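What Is a Backpack For?

A backpack is a bag with two straps, one for each shoulder. People use it to carry things and keep both hands free. You may take one to school. Grown-ups take them to work, up hills and on trains.

People have carried loads on their backs for thousands of years. Early packs were made from animal skins, woven plants or wood. Some had a stiff frame to hold the load steady, and walkers on long trips still use packs with frames today.

Why the back? Your back and legs are strong. A bag held in one hand pulls you to one side, and your arm soon gets tired. A pack with both straps on shares the weight between your shoulders — and if it has a belt, your hips take some of it too.

How to pack one

Put heavy things, such as books, close to your back. Put light things further out. A drink goes upright in a side pocket with the lid shut tight. Things you need first go in last, so they are at the top.

Pull the straps until the bag sits close to you. A bag that hangs low will swing when you walk.

Backpacks at work

Many people who work in offices carry a backpack. It can hold a computer, a coat and some lunch. You can keep it on while you do a small job at a table, but remember that it sticks out behind you when you turn round.

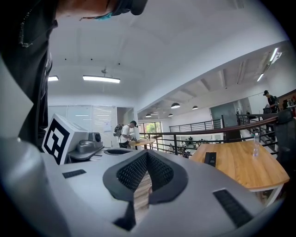

A man in a black cap wears a grey backpack as he bends over a small round table.

New words

Load: the things being carried.
Frame: stiff bars that help a pack keep its shape.

Written by Vasanthi Pillai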